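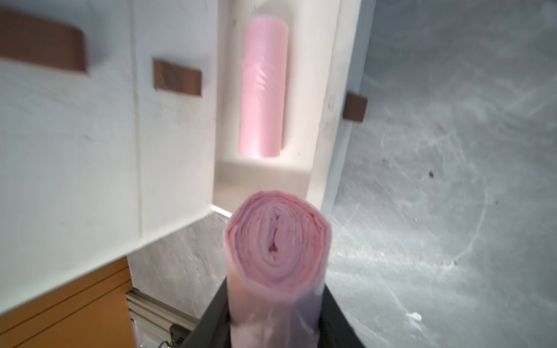
*Roll held at the wrist, end face toward the camera.*

**Notebook entry, August 21, 2021. Magnetic capsule steering, coil bench, Turniritz laboratory**

Purpose of this entry: to record the state of the steering trials before the bench is handed over to the Istberg group, and to note the points still open on the coating.

The capsules from the February batch were run again in the glycerin channel. The field was set at 2 millitesla and kept there for the full series. At that setting the capsules follow the channel wall closely and turn cleanly at the first branch. At the second branch they hesitate, and several rotated in place without moving forward. Brigitta Hämmerli repeated the runs with the channel turned end for end and obtained the same behavior, so the bench is level enough and the fault is not in the table.

Gebhard Rainer has proposed that the nickel layer is thicker on the side that faced the source during coating. This would account for the rotation. Two capsules have been set aside for sectioning. They are in the small dish marked R and should not be returned to the general stock.

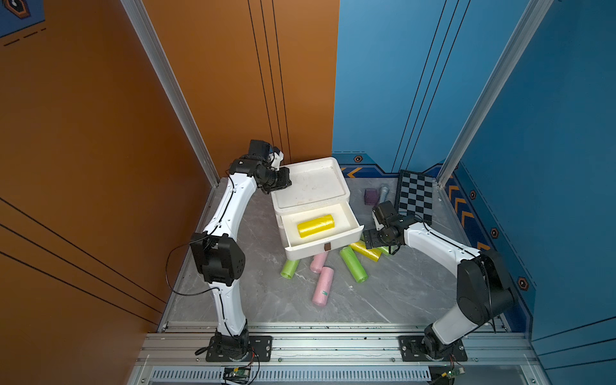

Last changed by J. Marty, revision 2

### Coil supply

The supply for the vertical pair drifts during the first part of the morning. It is to be switched on before any other preparation begins and left on until the day's last run is logged. The reading on the front panel is not reliable; use the probe and write down the probe value only.

Longest continuous run to date: 647 seconds, with no loss of tracking. Theresia Ortner stopped this run by hand when the channel fluid began to show bubbles near the inlet. The tracking file is complete and has been copied to the Trujillo folder. Earlier files in that folder use the old axis order and must be converted before they are compared with it.

### Step frequency

A sweep was made from low to high frequency with a single capsule. Forward motion improves steadily, then stops quite sharply when the capsule can no longer keep up with the rotating field. The stopping point moved lower after the capsule had been stored in saline overnight. It is not yet clear whether this is a surface effect or a loss of magnetization. A dry capsule from the same batch is to be kept as a control. 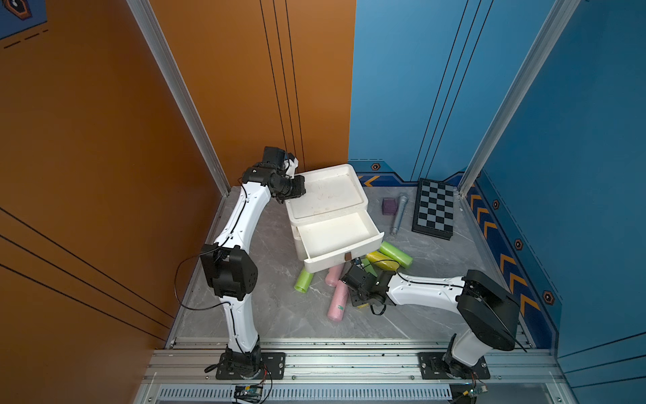
Valentin Zürcher objects to the saline reading. In his view the sweep was taken too quickly, and the capsule was never given time to settle at each step: "I would not put this in the report. Repeat it slowly, in both directions, and see whether the two curves meet." He also asks that the fluid temperature be written beside every run, as the viscosity of the glycerin mixture changes enough to shift the result.

The objection is accepted. The sweep will be repeated in both directions with a longer pause at each step, and the saline paragraph is to be treated as provisional.

### Outstanding

- Section the two capsules in dish R.
- Replace the inlet tubing on the channel.
- Send the tracking summary to Hinatthorpe, with frame 1130 marked as the start of the second branch.
- Ask Istberg which connector they use on the horizontal pair. Ours is the older type, and the adapter is missing from the drawer.

The glycerin mixture now in the bottle was prepared by B.H. and may be used until the end of the month.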